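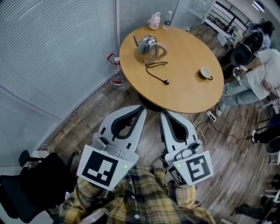

The round table, with the kettle and a white cup.

13th February
By Anqi Jia

Halina Żak runs the tea corner at the Mosside study rooms, and when I asked her what she was proudest of she went straight for the table. "Look at that color, it's like honey!" she said. She found it secondhand in Demville in December and paid 25 dollars (I'm jealous). The top has worn a bit and she likes it that way.

I wanted to know about the steel kettle, being a kettle snob myself. "It's fine, it boils," she laughed. "People leave the cord lying all over the table, though. I wind it up, I come back, it's out again." She keeps the big water jug with the red handle on the floor by the wall. "I'm not lifting that onto anything."

And the blinds? Closed most afternoons, she told me – she can't stand glare on her tea. Then she asked if I took sugar.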